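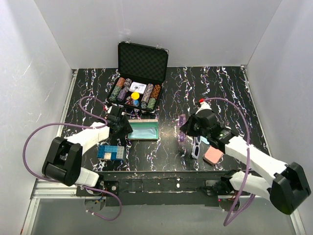 Home Archive Threads Search Subscribe

This site uses cookies to keep you signed in to the archive. By continuing to read you accept them.

Re: [homebuilt-arms] Two arms on one rail, am I fooling myself?
From: Lorena Ulloa
October 19, 2018

Ulises Quiroga wrote:

> Hi all. The two-arm table at the Toledo Street shop is up and
> moving. Both arms hang off the one bar across the near edge, and
> each has a camera at the wrist. I'm using the Gundar drivers on
> all the joints and Limo for the motion side, straight out of the
> box, no changes.
>
> I let it run over the weekend and the log says 1,248 moves with
> no faults. I think that settles the question about whether one
> bar is stiff enough for two arms. My plan is to skip the second
> mount and go right to handing things from one gripper to the
> other. Next would be cloth, then putting poker chips back in
> their case.
>
> Does anybody see a reason not to?
>
> Ulises

Ulises,

Yes, I see a few. I like the table and I'd be glad to have one, so please read this as someone who wants it to work.

First, the log. What does Limo count as a fault? On my copy it only writes one when a joint trips on current or loses its encoder. It doesn't know where the fingers are. If the whole bar twists a little and carries both arms along with it, every joint is still exactly where it was told to be, and you get a clean log. You could unbolt one end of the bar and still get a clean log for a while. So I don't think your number says anything about stiffness, one way or the other.

What I would want to see is boring. Put a dial indicator on one base, park that arm, and throw the other arm around at the speed you plan to use. Write down how far the needle moves. Then swap. It takes 15 minutes and you need one cheap tool, and there's one in the drawer under the drill press unless Ota walked off with it again. Do it with the arms stretched out over the middle of the table, too, where the load on the bolts is worst. Testing with everything folded up near the base will flatter you.
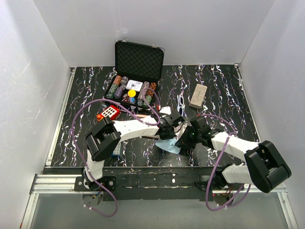 Second, handing things over. With one arm, a wobble at the base is just a small miss and the fingers will often close on the thing anyway. With two arms holding the same thing, each one shoves the other through the part. If they share a bar, the shove goes back into the bar, both bases shift, and both controllers try to fix it. I chased that for most of February on my own build and blamed the tuning the whole time. It was four bolts and a bar that was too thin. Maybe yours is thicker. Measure it and tell us.

Third, cables. You didn't mention them, and they are what I'd bet on to spoil your first good week. A loop that's long enough for full reach is also long enough to drag across the table and catch on whatever is sitting there. Tie it too short and it pulls on the gripper — not enough to trip anything, just enough to move your tips over. Try running the same pose with the cable pushed to one side and then the other. If the tips land in two different places, you have your answer, and no log will show it.

About cloth: I'm less sure here, and maybe somebody who has done more of it can correct me. From the wrist you get a fine view of the tips and a poor idea of whether they have hold of anything. The fabric can be between the fingers, or bunched up in front of them, and it looks much the same from there.

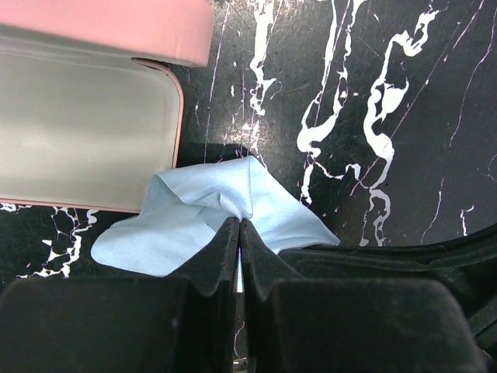
Wrist view: fingertips at the blue cloth, pink-rimmed container to the left.

I used to score a grab as good if I could see fabric at the tips. When I went back and lifted after each one, 11 of the ones I'd marked good came up empty. I don't remember how many I did in all, so don't make a percentage out of that. The point is that I was scoring the picture. Lift it, hold it for a count of five, and then write something down.

As for the chips, I would leave them for last. A stack lying in its slot is hard for fingers that size, and the case gives you walls to hit. A foam block is dull but it forgives you. Start there, then the cloth, then one loose chip on the open table. If one loose chip works on a bad day you can start thinking about the case.

I also wouldn't take the Gundar defaults on trust. The current limit on mine shipped at more than 3 times what I needed, and I found out with my thumb in the way. Check yours before you leave it alone for another weekend. Is there a stop button anyone at the shop can reach, or is it on your laptop?

So my vote is no on skipping the second mount, at least until there's a needle reading. If it barely moves I'll say so on the list and you can send me the bill for the dial. If you post numbers, please say which arm was parked and how fast the other one was going. The last three people who posted stiffness figures here left that out and I couldn't do anything with them.

Lorena

Filed under: Arms & Grippers, Shop Builds, Mounting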